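How to Plan a Day Walk to the Srithong Lookouts

Last updated: April

By the Bokum Trails desk

Srithong is the ridge you see to the north as the bus comes down into Dita. There are two lookouts on it, a lower one at 2126 metres and an upper one at 3226 metres. The lower lookout is a comfortable day out for anyone who walks regularly. The upper one is a long day at altitude and needs an early start. The steps below cover both.

Step 1: Choose your lookout

Decide this before you book anything, as it changes where you sleep. For the lower lookout you can stay in Bokum and take the morning bus to Dita. For the upper lookout you need to be in Dita the night before, because the first bus gets in too late.

If you have come up from the coast in the last day or so, do the lower one first. A headache on the upper slopes is common in people who have just arrived, and the only fix is to walk back down.

Step 2: Get your permit

Everyone going past the Dita gate needs a permit, including children. You can buy it online or at the Proretti office, next to the bus yard in Bokum. Proretti runs the buses as well, so you can sort out both at the same counter.

To book online:

1. Open the permit page and pick your lookout. The upper permit covers the lower lookout too.
2. Enter each walker's name as it is printed in the passport. The gate staff do compare them.
3. Choose the date of your walk. A permit is good for that date only.
4. Pay 300 per person in local currency. Foreign cards work, but your bank may add its own fee.
5. Save the confirmation and print it if you can.

The calendar on the booking page is fiddly on a phone. The month arrows are small and the page jumps back to the top if you miss one, so it is easier to do this part on a computer before you leave home.
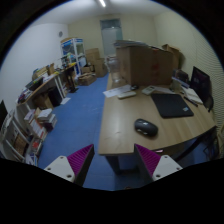
If the payment page times out, check your email before trying again. The confirmation sometimes arrives even though the screen shows an error, and double payments are only refunded in person at the Bokum office.

Step 3: Book the bus

Buses leave Bokum from the yard behind the market. Buy the return at the same time as the outward ticket. The afternoon buses fill up with people going home from work, and a walker without a seat may have to wait for the next one or pay for a shared taxi.

Sit on the left going up for the valley views. The road has a lot of bends after the river crossing, so take something for motion sickness beforehand if you need it.

Step 4: Pack

Bring a warm layer even in the hot months. The lower lookout is open to the wind and cools off quickly when cloud comes over. You will also want:

- a rain jacket
- 2 litres of water each, more for the upper lookout
- lunch and some snacks
- sunscreen and a hat
- cash in small notes for the tea house
- your permit and passport

Ordinary runners are fine as far as the lower lookout. Past that the path is loose stone and you should wear boots. Poles are useful on the way down, and you can hire them in Dita beside the gate.

Step 5: Walk the lower section

From the gate, follow the paved lane uphill between the terraces. Where the paving stops, take the right fork. The left fork looks wider, but it goes to a quarry and you will have to come back.

The path then climbs through pine forest, with yellow paint marks on the rocks. There is a tap at the halfway shelter – treat the water before you drink it. Above the shelter the trees thin out and the lower lookout is a short, steep pull further on. The tea house there sells noodles, eggs and hot drinks.

Step 6: Carry on to the upper lookout

Leave Dita by 5 am and carry a head torch. From the tea house, go around the back of the building and pick up the red paint marks. The first part is a steady zigzag. After that the path follows the ridge, with a drop on the eastern side.

Set a turnaround time of noon and stick to it. Cloud usually builds over the ridge in the afternoon, and the red marks are hard to find once it closes in.

Step 7: Get back down

Come back the same way. Some maps show a shortcut from the ridge to the river, but part of it slid away and it has not been rebuilt. Sign out at the gate when you pass, then wait for the Bokum bus on the far side of the road, across from the pole hire.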